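Irnent Two-Arm Sorting Kit: Questions We Asked Before Paying
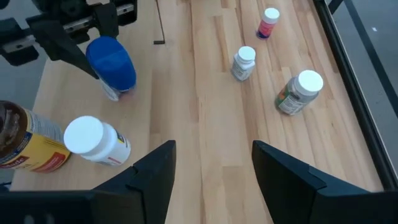
Bottle test, seen from the wrist camera between the gripper fingers.

Does it handle mixed bottles?
Irnent says yes. We'd want to see your bottles on the table before believing it. Ones lying on their sides are a fair test, so ask for those.

What does it cost?
$3,000 for the kit with both arms. Trulach lists it at $1,871, but that price covers one arm and no rail.

Is setup really "under an hour"?
The manual runs 277 pages. Draw your own conclusions.

Is training included?
Two sessions, by video. Lambridge buyers get the same two.

Can I return it?
Within a month, unopened. How you would judge a robot without opening the box is a question Irnent has yet to answer.

Who does repairs?
Jacobs, by mail. You pay shipping both ways.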